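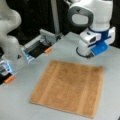

Jullgate Laundry Prices

Price lists from launderettes and dry cleaners in Jullgate, typed up from shop windows, leaflets and old newspaper adverts. The earliest list is from 2006.

Contents

prices.csv has 1156 rows, one for each item on each list.
shops.csv has one row per shop, with street and opening hours where known.
notes.txt covers odd cases, mostly duvets and curtains.

Columns in prices.csv

shop_id: matches shops.csv
year: year the list was on display
item: wording as printed, including spelling mistakes
service: wash, dry, iron or dry clean
price: in pounds, VAT included
unit: item, load or kilo

Known problems

Sotero changed its load size without changing the price. Both sizes are entered as "load", so don't compare those rows directly.

Magesa printed "from" prices for wedding dresses. The lowest figure is used.

Lists from 3 shops have no year. The field is left blank.

Version 5 fixes the swapped towel and bath mat prices for Gralaveo and removes duplicate rows.

Licence

Free to use and share with credit. Corrections are welcome if you can send a copy of the list.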